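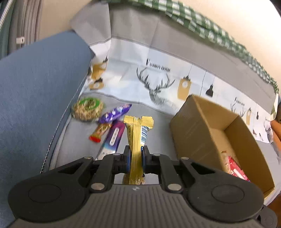

Figure 2. Hand-held gripper closing on a gold-wrapped snack bar during the sorting task. Other wrapped snacks lie on the seat; the open box is at right.

3.2 Home Recording Sessions

The second stage of the course moved data collection out of the teaching laboratory and into ordinary living spaces. Students enrolled in the Dukcombe manipulation project worked in pairs and were asked to record themselves performing a short list of household tasks with the Lobo gripper, a hand-held tool carrying its own camera. The task shown in Figure 2 required the operator to transfer wrapped snacks between a soft seat and an open cardboard box. It was chosen by the students themselves during the planning session, and was retained in the final list after the course staff had compared it with the alternatives.

Two properties of the task made it suitable for novice operators. Wrapped food items are light and tolerate a poor grasp without damage, so a student may fail many times at no cost. They also differ a good deal in outline and in the way the wrapper behaves under pressure. A bar held near its middle, as in the figure, leaves wrapper free above and below the fingers, and the operator must judge whether the lower end will clear the wall of the box. Round items call for a wider opening and a different approach angle. Students were not told in advance how to handle these cases. They were asked to write down the approach they had used after each session and to compare notes with their partner before the next one.

The written protocol was kept to a single page. Each episode began with the fingers open and the tool held still above the seat. The operator then selected one item, grasped it, carried it to its destination, released it, and returned to the starting position. Episodes in which the item was dropped were kept and marked as such by the student. Rearranging the remaining items by hand was allowed between episodes but not during them. Lighting, furniture and background were left entirely to the household, and no attempt was made to match one home to another. This decision was debated at some length. The laboratory recordings from the first stage had all been made at the same bench, and policies trained on them performed poorly when the bench was moved near a window.

Across all pairs, the home sessions produced 3,597 episodes. Of these, 2,087 passed the review described in Section 3.3 and were used for training. The most frequent ground for rejection was an incomplete return to the starting position, which made it difficult to separate one episode from the next. Loss of camera tracking accounted for most of the remainder and was concentrated in recordings where the operator had turned the tool quickly toward a plain wall. Pairs who reviewed their own recordings on the same evening had fewer rejected episodes in later sessions – a pattern that the course staff had not planned to measure and that we report here without further analysis.

Recordings were uploaded to Brinuro, the storage system used by the course, and labeled by the pair that had made them. Labels consisted of the item type, the direction of transfer and the outcome. Aniela Jabłońska, who supervised the labeling, found that students disagreed most often on the outcome of episodes in which an item came to rest on the folded flap of a box. The guidelines were amended in December so that an item counted as placed only when it lay fully inside the walls. Earlier episodes were relabeled under the amended rule by students other than the original pair.

Student workload was a concern throughout. Each pair could keep a gripper for up to 7 days, after which it was returned for inspection and passed to the next pair. Several students noted in their reports that the wrist tired before the attention did, and that long sessions led to careless releases near the end. The protocol now advises a pause whenever two drops occur in succession. Replacement finger pads and cable ties were supplied through Grandico, and pairs carried out small repairs themselves under the instructions given in Appendix B.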